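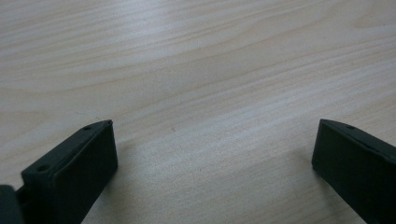
Tabletop, light wood, grain running in long diagonal streaks.

Casutlow Table Surfaces

A small collection of notes and pictures of tabletops, kept as a reference for people who clean, repair or refinish furniture. The collection covers the surface only. Legs, joints and drawers are outside its scope.

Maintainer: Rigoberto Solís
Notes and file checks: Waqas Cheema
Last revised: 13 June 2021

What is in the collection

Each entry has a picture, a plain text note and one row in the index. The note says what the surface looks like in ordinary words: its color, its grain, how much it shines, and any specks or marks. We write the note from the picture and keep anything we know from other sources in a separate field called background.

The opening entry is a fair sample of the pale group. The wood is a blond color close to cream, with soft gray-tan lines. The bands are wide and wavy in one area and tighter in another, and a few streaks are darker than the rest. The finish has a faint sheen. There is one tiny dark speck near the middle, and it is recorded as a speck. The note does not try to say whether it is dirt, a pore or damage.

Folders

pictures — one file per entry
notes — one text file per entry, same name as the picture
index.csv — the full list
old — notes replaced during the February revision

The old folder is kept so earlier references still work. Please don't add to it.

Index columns

entry: short name, lowercase, no spaces
tone: pale, medium, dark or mixed
grain: straight, wavy, arched or none visible. More than one value is allowed, separated by a semicolon.
sheen: matte, satin or gloss
marks: none, speck, ring, scratch, stain or other
species: left blank unless the owner has paperwork
background: free text

The species column is blank for most entries and will stay that way. Color and grain in a picture are not enough to name a wood, and stain or finish can change both. The same goes for solid wood against veneer. If the edge of the top isn't visible, leave the question alone.

How to write a note

Start with the tone, then the grain, then the sheen. Marks come last. Keep it to 100 words. Compare colors to common things if it helps (cream, straw, tea), but don't use paint brand names.

A band of reflected light is not a change in the color of the wood. Waqas Cheema found 2 notes in the first version that called a reflection a faded area, and both have been rewritten. If a lighter stripe crosses the grain without following it, check for a reflection before writing anything about fading.

Use speck for any single dot too small to identify. Use stain only where there is an area with a clear outline. A scratch is a line that does not follow the grain.

Naming groups

Entries are sorted into three groups named after the rooms where the sorting was first done. Markis holds the pale tops, Lestance the medium ones, and Jaramillo the dark and mixed ones. The names mean nothing beyond that. An entry can move to another group if its tone is corrected, but its short name stays the same.

Known problems

Tone depends on the light. A pale top under a warm lamp can land in Lestance, and we have moved several back.

Satin and matte are hard to separate in soft light. When two people disagree, the entry is marked satin and the disagreement goes in background.

There is no scale in the pictures. Grain width should be described as wide or narrow compared with the rest of the same top — never in inches.

Reporting a correction

Send the entry name, the column and the value you think is right. One correction per message is easiest to track. Corrections to the species column need a copy of the paperwork. Rigoberto Solís makes the changes to the index, and Waqas Cheema updates the matching note.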